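Search this forum Search Advanced search

Moving my mother's sewing room into a one bedroom – what do I do with the fabric?

HeloisaS
Hello everyone, I've read along here since May but this is my first time starting a thread, so forgive me if it belongs under Storage. My mother is moving from the house in Vustwood to a one bedroom apartment, and between us we have to decide what happens to fifty years of fabric. She made curtains for half the street, and wedding clothes, and every Halloween costume my brother and I ever wore, and I don't believe she ever threw out a piece bigger than a napkin. There are bins in the closet, bins under the bed, and a wardrobe that no longer closes. She's perfectly cheerful about the move, I should say. She picked the apartment herself because it gets the morning sun. It's the fabric that has us both stuck.

She wants to keep "the good pieces," which so far is all of them. I'd like her to have enough to sew with and still be able to open the bathroom door. How have other people gone about this? I'm Heloísa, by the way – Heloísa Sampaio – and I sew a little myself, badly.

quiltnorth
Welcome, Heloísa! What a lovely thing to have a mother who sews, and what a job you have ahead of you. I went through this with my aunt, and the one piece of advice I'd pass along is to sort by project and leave color for later. We started with color because it looks so pretty on the bed, and at the end of a long day we had rainbows and no decisions. When we started over and asked "what would you make with this?" she let go of a great deal quite happily. If she had an answer, we pinned a note to it. If she laughed, it went in the giveaway pile.

Do keep her machine set up until the very last day, though. We packed my aunt's first and she was miserable.

oldbobbin
I'm going to disagree with quiltnorth, with affection. Asking what she'd make with it is a trap for anyone with imagination! My wife could tell you what she'd make out of a tea bag. We went by space. We measured the one closet shelf she'd have, taped the same length off on the garage floor, and whatever fit inside the tape came along. It took two weekends and one argument over corduroy, and she still brings up the corduroy.

HeloisaS
Oh, I laughed at the tea bag. That's her exactly. I read both of your posts to her over the phone and she has taken against the tape, I'm sorry to say, but she's willing to try the notes.

We've made a small start at my place with the clothes she'd been saving to cut up, which I thought would be easier than the yardage. It isn't. Every T-shirt has a person in it. I've been bringing them out to the table one at a time so she doesn't see the whole heap at once, and we talk each one over before it goes anywhere. It's slow going but we've had a nice time, and I've heard stories about my uncles that I'm fairly sure I wasn't supposed to hear until I was older than this.

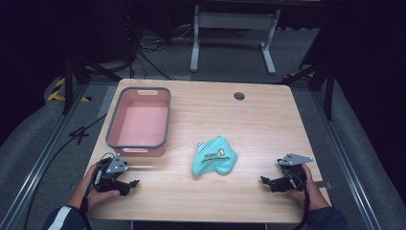
Valtteri Rissanen thinks one at a time is too slow for a move with a date on it, and that you should let the knits go in one lump. They stretch, they curl at the edges, and a person who has sewn curtains all her life isn't going to take up T-shirt quilts in a one bedroom. He did this for his father-in-law's workshop (canvas and upholstery, mostly) and says the stories come out anyway, over coffee, once the boxes are gone. I'm passing this on from the Brannigan guild page, where I linked your thread, because he can't get his password here to work.

quiltnorth
Well, I love Valtteri dearly but I can't go along with that. Knits make wonderful quilts if you put a light fusible on the back before you cut, and they take up almost no room once they're cut into squares. You could do the cutting now, keep the squares, and let the rest of each shirt go. My aunt's went down to a shoebox! She never did sew them together, and that was fine too. She liked having the shoebox.

oldbobbin
Fusible on the back of a quilt you plan to sleep under. No thank you. Stiff as a placemat.

quiltnorth
You've been buying the wrong weight, my friend, and I've told you so before.

HeloisaS
Please thank Valtteri for me. I can see his point about the date, and I may well be saying the same thing by the last week. For now she's enjoying herself, so the shirts can have a few more afternoons. The squares might be our answer, though. She's already asked whether I own a decent ruler (I don't).

Does anybody know where the curtain yardage could go? There's a lot of it, clean, and much of it is lined.

oldbobbin
Try the high school drama teacher before anyone else. Ours sent two kids with a pickup the same day. And tell your mother the corduroy was pinwale, and I stand by it.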